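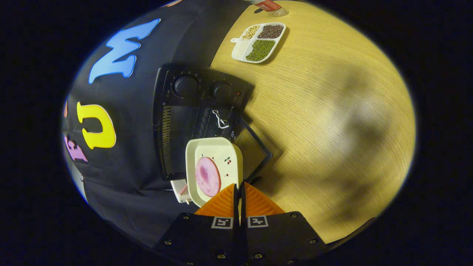 Is a small countertop oven worth having if the kitchen already has a full-size one? For one or two people, I think it is, as long as it stays out on the worktop and gets used for small things.

I held the opposite view for years. My kitchen has a built-in oven that came with the flat, and I saw no point in giving up worktop for a second one. Then the element went in August and the landlord took 3 weeks to replace it. Vesela Golob, who lives downstairs, lent me her old countertop oven for the time being. I gave it back when the repair was done and bought one of my own the same week.

The case for the big oven is simple. It holds a roasting tin, it holds two trays at once, and it is already there. If you cook for a family, you will go on using it and a small one will only be in the way. But most of what I cook doesn't need that room. I heat a slice of ham, a couple of potatoes, half a pie left from the day before. Warming a whole oven for one slice of ham is a waste, and I knew that when I was doing it. What I did in practice was eat the ham cold.

People will say that a microwave does the same job. It heats food faster, I agree. It also turns bread to rubber and leaves the fat on ham soft. A small oven will put some colour on the edges, and that matters to me more than the few minutes saved. I still have a microwave and use it for soup and porridge.

The controls are the other reason I like them. Two knobs are enough for me: one for how hot and one for how long. My brother-in-law Krešimir has a built-in oven with a touch panel, and he has to look up the manual to set the clock twice a year. I have never needed the manual for mine. I would add a light to show that it is on, and after that I would stop adding things.

There are faults, and shops don't say much about them. The outside gets hot, so it needs a clear gap at the sides and above, and nothing should be left on top while it is running. The inside is small enough that food near the element can burn while the middle is still cool. Thick things need turning. A dinner plate may not fit, and a nice decorated plate shouldn't go in anyway unless you know it is ovenproof. I cook on the tray and keep the plate next to the oven, ready for when the food comes out. The crumbs need emptying often, or the next lot of toast will smell of the last.

Where you keep it decides whether you use it. Delwyn Kerslake bought a good one and put it in a cupboard under the sink. She has used it 4 times. Mine took the place of a bread bin and a knife block, and I have missed neither. If you can't find a permanent spot for it, save your money.

As for size, I would go for the smallest that takes what you eat most. Measure your usual dish before you go to the shop. The larger models cost more and take up half the worktop, and by then you may as well open the door of the oven you already have.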